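Library > Working Papers > Everyday Objects > Section 4

Print this page | E-mail this page

2019-04-17
By Revathi Mudaliar

4. What people call the pieces

4.1 The pink piece

I'll admit I had a favorite going in. The pink piece has a broad rounded end, a narrower neck, and oval grooves running one inside the next, and I was sure everybody would call it a paddle. They didn't! We collected 1,121 names from 102 people for the whole Erkora set, and the pink one drew more different words than anything else on the list. Paddle came up a lot, and so did racket, but plenty of people skipped the outline completely and went straight for the grooves (racetrack, maze, stove burner, and one very firm "fingerprint"). My colleague Younes Hajji thinks the grooves win when people look at the flat face for a while. I think he's right, though we didn't time the looking, so take that as a hunch.
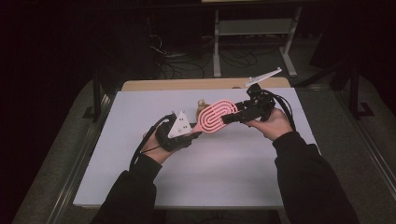

4.2 The table and the lighting

We used a plain white top for every naming session. In the March pilot at Stunau we'd had a patterned cloth down, and people kept folding it into their answers ("the thing on the flowers"), which made a mess of the coding. With the white top those answers dropped away, and what we got was mostly color words and shape words. The dark background behind the table stayed put too, as neither of us wanted to change two things at once.
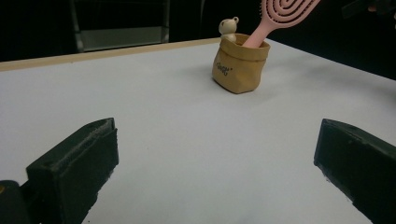

Did we tell people what the pieces were for before asking?
We gave them no hint at all, and only asked what they would call each piece if they had to ask someone to pass it.

4.3 The tan block

Now for the plain one. I expected short, dull answers for the tan block, and for the first 200 names I coded that's what I got (block, lump, brick). Then the food words started, and they never let up: caramel, fudge, a piece of toffee, butter left out too long. The soft edges and the crease across it seem to push people that way, and the mustard-to-caramel color can't hurt. Three people called it clay and wanted to know who had made it. I've kept those under material names, next to "wood," and Younes would still like them moved.

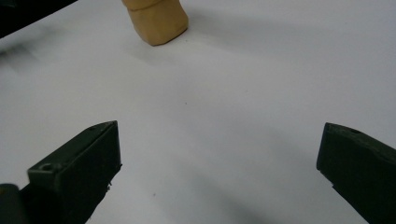

Figure 3. The tan block on the white top, with its shadow to the right.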